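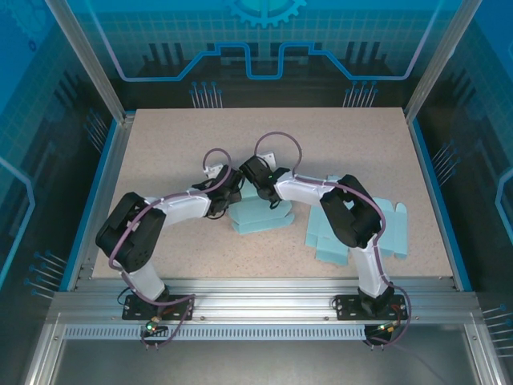
Prusex teaches two arms to fold a box, slowly

2026-06-16

Gedeler has folded boxes by hand for as long as it has sold things to put in them. Since May, its packing shop in Sarmiento has been trying to hand the job to a pair of small robot arms, and the arms are taking their time.

The lessons are run by Prusex, a local automation firm. An operator steers both arms by remote control while the system records every move, and the recordings are then used to train the arms to work alone. The practice boxes are light blue foam, cut flat with tabs and flaps, and they forgive a clumsy grip better than cardboard does.

Prusex says it has logged 1719 folds so far. A good operator needs 15 seconds for one. Left to themselves, the arms managed 11 boxes in a row last week before taking hold of the same flap from both sides and declining to let go. An operator stepped in to settle the matter.

The two grippers work close together over the middle of the table, and most of the trouble starts there. Kundton, which is paying for part of the trial, wants three more box shapes added before the fall. One of them has a lid. The operators have asked for a more comfortable chair.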